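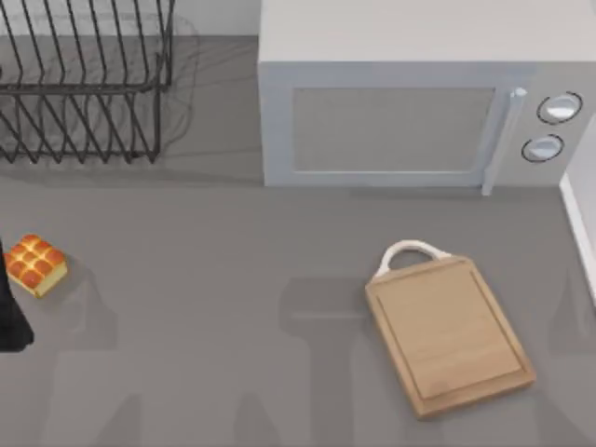
Overhead view in sim, end of the left arm (likely gripper or wrist) next to the bread. Kitchen task, Dindano scene set.

Notes on a fault that took us most of July to pin down. Short thread.

Task: pick up the bread rolls, set them on the cutting board. Two arms, one policy, trained on Prelora rollouts. We ran 2000 episodes per checkpoint. Success looked fine until someone plotted contact force next to it.

In 492 of those episodes the left gripper hit the bread before the fingers had started to open. The bread slid, the policy chased it, and most of the time it still got a grasp. The scorer only checks final pose, so all of that passed.

First suspect was the camera. From overhead, a dark gripper and its shadow run together near the bread. We rendered with shadows off and retrained. Same early contact, same side.

Second suspect was controller gain. Lowering it made the hits softer and no less frequent.

Cause: the gripper command went through a queue in Trorkora that the arm joint commands skipped. The open command landed 3 control steps late. Right arm had its own config and no queue.

The part I don't like is the force limit. It was set in the config and never enforced, because the safety check read the commanded gripper state and not the measured one. As far as the check knew, the fingers were already open.

Fix is in the Ki branch. Both command streams now share a timestamp, and the check reads measured state. An episode over the force limit ends as a failure regardless of where the bread ends up.

Reran the old checkpoint on 1000 episodes with the fix. Early contact is rare now, roughly one in a hundred, mostly when the bread starts close to the left arm. Still looking at those.

Hardware runs stay on hold until the same check is in the real controller. If you pulled the scene set before August 30, 2026, your left arm config has the queue in it. Pull again.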